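## Workshop tips: teaching an arm by hand

Clear the bench before you start. Anything you don't want bumped goes on a shelf or in a box. Put the parts for the task on the table and leave them in the same place for the first 5 runs, then start moving them a little.

Hold the arm above the wrist and guide it slowly. If you squeeze near the fingers, your hand ends up in the wrist camera's view and the recording is no good. With a remote handle, set the speed to low and keep it there until you can do the whole task without stopping.

Check the wrist view before each session. A finger takes up a lot of it, and lamps and shelves behind the work will show too.

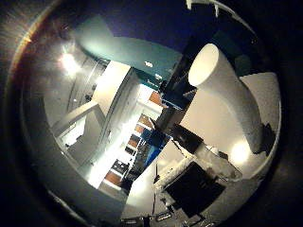
Rosalba Carbone wrote in to disagree with the slow part. She records at the speed she wants back, and throws out more runs at first.

Either way, delete bad runs the same day. A fumbled grasp left in the set gets copied along with the good ones.

- Wipe the lens with a dry cloth.
- Start and end every run in the same pose.
- Keep one hand near the stop button.
- Write down which lamps are on. We lost a set of 1,032 runs in December to a moved lamp.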